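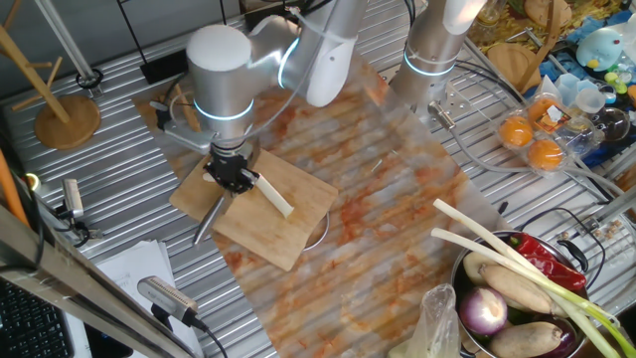 How to put on a two-arm chopping demo for an open day

Every September we open the Sturura workshop to the neighborhood, and every September the kitchen table draws the biggest crowd. People will walk past a very clever welding cell to watch a robot cut up a scallion! I love it, and I've now set it up enough times that Bindu Menon asked me to write the whole thing down for the teams at Plorkier and Amin who want to try it at their own places.

You'll need two arms that can both reach the same cutting board, a two-finger gripper, a knife, and a table you can bolt things to. Ours is slatted aluminum, so the bases can go wherever we like. Give yourself an afternoon the first time.

Step 1. Lay out the table

Put the board where both arms can get to it comfortably, with their elbows still bent. If an arm has to stretch out straight to reach the far corner, move the board. We lay a sheet under ours to catch juice, and it stains quickly if you let chili and onion sit on it, so wipe as you go or just accept the stains like we did.

A board that sits at a slight angle is fine, as long as it stays at that angle. Push on each corner with your thumb. If it rocks or slides, fix that before you power anything up. Florin Stoica likes rubber shelf liner cut to size. I use a damp cloth, and we have agreed to disagree.

Step 2. Pick your vegetables

Start soft and go harder through the day. Scallions are wonderful: the white end is stiff enough for a gripper to hold, and visitors can see at once what's going on. Eggplant looks great in the pot but the skin can push a dull blade sideways. Taro is for the brave. Keep everything that hasn't been cut in one pot off to the side, so you can grab the next piece without leaning over the table.

Prep more than you think you need. We went through 64 scallions last year, and I was sent out for more at lunchtime.

Step 3. Mount the knife

Do this with the arm stopped and the guard still on the blade. Close the gripper on the handle, then try to twist the knife by hand from the handle end. Any movement at all means you start again. Only take the guard off when everyone is behind the line.

Check the cables next. Move the wrist slowly through the full chopping motion and watch where each loop goes. You want enough slack that nothing pulls tight, and no loop hanging low enough to meet the blade. 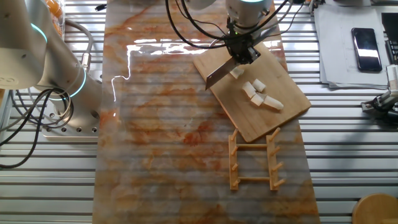

Once the cables are behaving, set the lowest point of the cut. Bring the edge down until it just touches the board, save that height, and back off by the thickness of a sheet of paper. The last bit of scallion skin may hold on, and that's okay. A knife that drives into the board on every stroke will be blunt before the first group has gone home.

Step 4. Rehearse slowly, then rehearse with people

Run the routine 8 times at low speed with nothing on the board. Then run it with food. Then ask a few friends to stand where the visitors will stand and run it again, because they'll block the light, lean on the barrier, and ask you questions right when you're trying to watch the blade. Thierry Pons played a very convincing nine-year-old for us.

Two people should be on duty whenever the arms are moving. One talks, the other keeps a hand by the stop button and doesn't talk at all. Swap often, since the quiet job is the tiring one.

Step 5. Run the show

Keep each run to three minutes. Tell people what the arm is going to try before it moves, so they know what to look for, and tell them it might miss. When a slice rolls away the crowd groans like it's a ball game, and when the next try lands they cheer. Please don't edit those moments out by switching to a canned routine!

Questions we get every time: Does it know what an onion is? Can it do dishes? How much does it cost? Whoever is talking should have short answers ready. Let kids choose the next vegetable from the pot if you have time. They nearly always go for the eggplant.

Step 6. Pack down

Stop the arms, guard on, knife out, in that order. Nothing that's been on the table gets eaten; ours goes in the compost. Wash the board the same evening, and coil the cables loosely so they don't kink in storage. Leave the saved positions in the controller with a clear name. Mine was called "test2final" and it took Florin an hour to find it the following year.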